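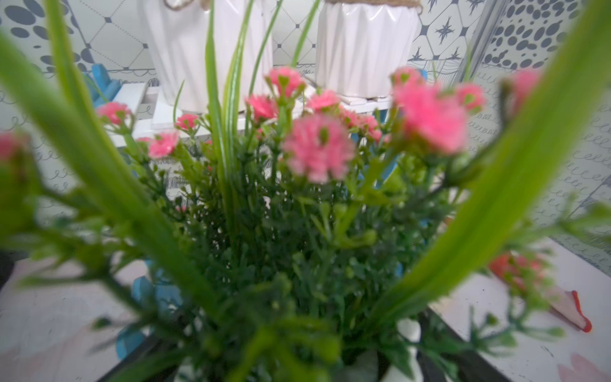 2 min read

Good news for anyone who has walked past the old Sidow furniture warehouse and wondered when somebody would finally do something with it: somebody is! Plans filed with the city this week call for 32 apartments on the upper floors, with shops and a small public courtyard at street level.

The developer, Flurkent, wants to keep the brick front and the big arched windows (hooray) and put up just one new story, set back from the sidewalk. Architect Yasmine Kettani told neighbors at Monday's meeting that the painted Sidow sign on the alley side stays too, faded letters and all.

One of the storefronts already has a taker. Yến Đào and Hưng Đào, who run the noodle counter Dolia a couple of blocks over, plan to move into the corner space and go from 13 seats to a real dining room with a bar. We have eaten far too many lunches standing up at Dolia, so this is thrilling.

Parking was the sore spot, as it always is. The plan has 25 spaces in the basement, and Úna Ó Ceallaigh, who lives across the street, asked for more bike storage and a later start for the construction crews. Flurkent agreed to look at both.

The zoning board takes up the proposal in February. If it passes, work would start with the roof, which has leaked for years.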